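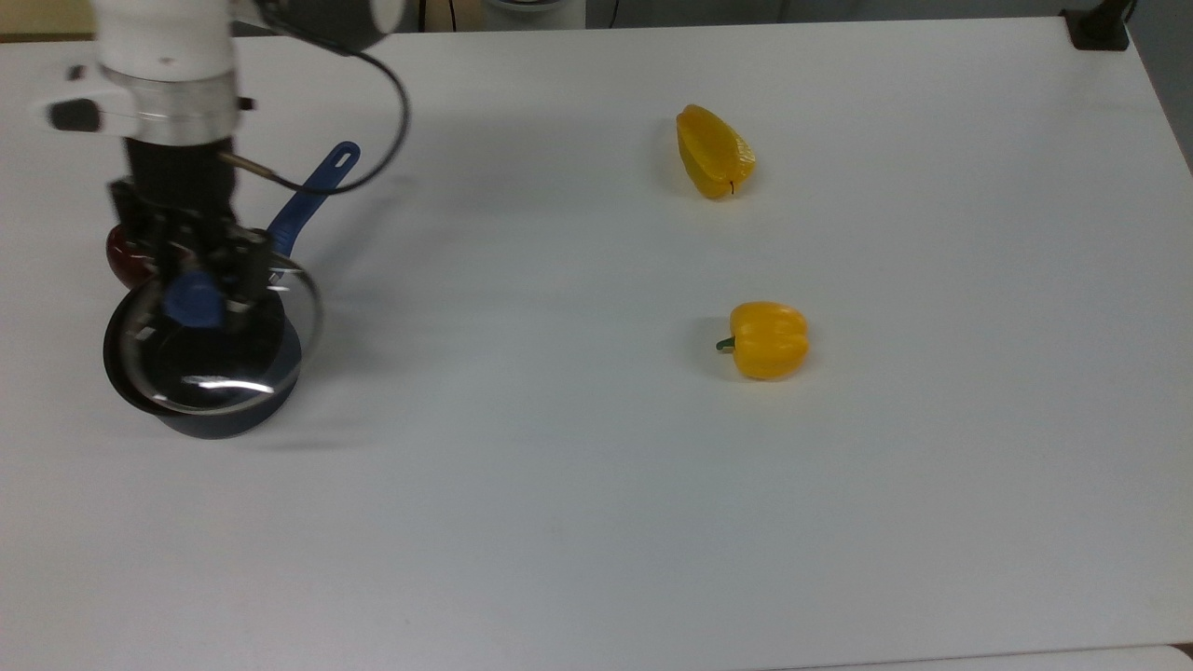

Questions I keep getting about the kitchen recordings

I've been collecting examples for the Ciker project for a good while now, and the same questions land in my inbox every month (hello, new starters!). So I've put my answers in one place. They're my own answers, and if you want the official line there's a handbook for that.

What counts as one example?

One go at one task, start to finish. For the saucepan set that means the arm gets hold of the lid by its blue knob and deals with it, and then we stop recording. If I've left the thing running while I go and find a pen, that's two minutes of rubbish somebody has to trim, so please press stop.

How many have you got?

As of December 2021 there are 3,544 recordings on the drive, and 1,685 of those have been checked and labelled. Yes, I know, the gap is embarrassing. Checking is slower than recording and a lot less fun.

Why a glass lid?

Because it's awkward! You can see the pan straight through it, the metal rim picks up the ceiling lights, and early versions of the model got very muddled about where the lid ended and the pan began. We could have bought a nice solid one and had an easier May, but people have glass lids at home, so glass it is.

Does the lid have to be held perfectly level?

No, and please don't fuss over it. A bit of a tilt is fine as long as the knob is properly between the fingers. If every example is tidy, the model only learns what tidy looks like, and then it falls to bits the first time the lid hangs at an angle.

What are the peppers for?

Clutter, mostly, plus they have a task of their own (pepper into pan, that sort of thing). I like to leave the yellow ones out on the white table during lid work so the model gets used to things being there that it has no business touching. Move them between goes. Not miles, just enough that they aren't in the same spot every time.

Real food or plastic?

Ask whoever set up your table. We've used both, and the label sheet has a box for it. Please fill in the box.

Can I keep a recording where I dropped the lid?

Yes please. Mark it as a failure and carry on. I'd much rather have an honest drop than a gap in the numbers, and the ones where you drop it and then pick it up again are gold dust. Tick "recovered" for those.

How long is a shift?

90 minutes, then a proper break away from the table. I used to do longer ones and when I looked back at them my last 24 goes were all the same lazy movement, over and over. Useless, the lot of them.

Do I need to know any programming?

Not a scrap. I didn't when I started with Grimton. If you can follow a checklist and don't mind moving a pepper a few inches all afternoon, you'll be fine.

Where do the files go?

Into the Ataneo folder, under the task name and then your table number. Don't rename anything. The Østergaard folder is the old one and I still find fresh recordings in it, so do look twice before you save.

Who do I tell if the cable snags?

Stop the arm first, then tell me or whoever's on the desk. Don't try to tug it free while the arm is moving, even if it's only a little loop and you're sure you can reach.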